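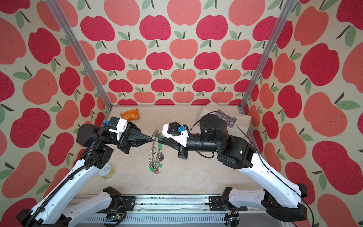 Section 2. Preparing the key bundle

Before the keys can go into the Pristum key cabinet, the old bundle must be taken apart and checked. Please do this section fully before you open Section 3 (Hooks and numbers). If you have only a few keys on one ring, you may go directly to step 9.

You will need:
Your complete bundle, with all its rings, tags and fobs
The key list from the back of this guide
New tags from the bag marked A
A flat ring opener, or a blunt butter knife
A small dish for the empty rings
A soft cloth
A pen which does not wash off

Caution: Do not open a split ring with your fingernails. The steel is stronger than the nail, and the end of the wire can be sharp.

2.1 Looking at the bundle

1. Hold the bundle by its highest ring and let the rest hang down freely. Do not shake it. When it hangs, you can see which ring carries the others and which rings are only connected to the side.

2. Find the main ring. Usually it is the largest one, but in old bundles it may be a middle one, when somebody has added new rings on the top during the years.

3. Turn the bundle slowly to the left and then to the right. Look for keys that are trapped between two rings. These keys should be released first, otherwise they bend the ring when you pull.

Note: If the bundle is long, two persons can do it more easily. One person holds the top with both hands and the other person works at the lower end. Agree before who is allowed to let go.

4. Write down the tags in the order in which they hang, from top to bottom. Write the color and the words, if there are any. If the tag has no words, write "blank".

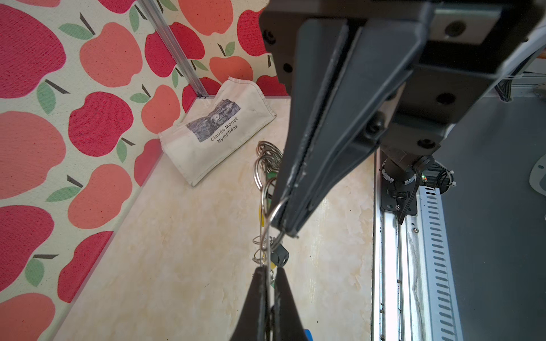 5. Fobs are written on a separate line of the list. A plastic fob may contain a chip for a door or a gate, also when it looks like a simple decoration. Do not throw away any fob before it was tried on all readers in the building.

Caution: Keep fobs away from water, strong magnets and hot surfaces. The Pidport reader cannot read a fob with a broken chip, and the chip cannot be repaired.

2.2 Taking the rings apart

6. Lay the bundle on a light-colored surface with good light from above. Small rings are difficult to find on a dark table or on a carpet.

7. Begin at the lower end. Push the opener between the two turns of the ring, 2 mm is enough. Slide the key into the gap and move it along the wire until it comes free. Let the ring close by itself.

8. Put each key down together with its tag. If a tag is connected to more than one key, do not separate them yet. Put a question mark on the list and continue with the next.

9. Wipe each key with the dry cloth. Do not use oil. Oil collects dust, and later the dust goes in the lock.

Note: An empty ring which stays open after the key is removed is tired and should not be used again. Good rings go in the dish. You will need them in Section 3.

2.3 Making the groups

10. Make one group for each door or area. We recommend these groups: outside doors, inside doors, cabinets and drawers, padlocks, bicycles, unknown.

11. Compare the keys inside of each group. Two keys that look the same are not always the same key. Put them back to back against the light and look if the cuts are equal on the whole length.

12. Attach a new tag to every key. Write only the hook number on it. Never write an address, a name or a room on a tag, also not in short form.

13. Place the unknown keys in the paper envelope, write the date on the envelope and close it. Please try these keys when you have time. We advise to keep the envelope until August of the next year, even if you believe that all the locks are gone.

Caution: Small tags and rings are dangerous for children under three years and for pets. Do not leave the work when the parts are lying open.
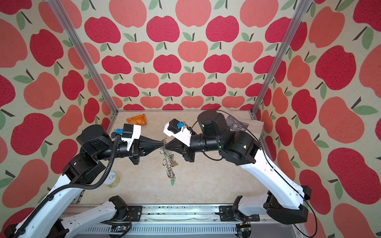

2.4 If you prefer to keep one bundle

Some customers do not want all keys on hooks, for example when one person makes the evening closing of all doors. In this case the following limits are valid.

The Halliday hook (the wide one, at the bottom of the cabinet) holds a bundle with not more than 40 keys. The normal hooks hold 9 keys.

Use one main ring and hang the smaller rings directly on it. Do not hang ring on ring on ring. A chain of this kind becomes long, it touches the cabinet door, and the lowest keys are hard to turn in a lock.

Put the tag of the bundle on the main ring and not at the lowest end. In the cabinet the lower end is behind the door edge and cannot be read.

2.5 Check before you continue

Every key is on the list or in the envelope.
Every fob has its own line.
No tag shows an address or a name.
The dish with the good rings is near you.

If the number on your list and the number of keys are different, repeat from step 10. Most often a small padlock key is lying under the cloth.

Questions about this section: please write to Nhi Cù, customer help. For replacement tags, contact Stepan Levchenko, spare parts.

Text revised February 4, 2019.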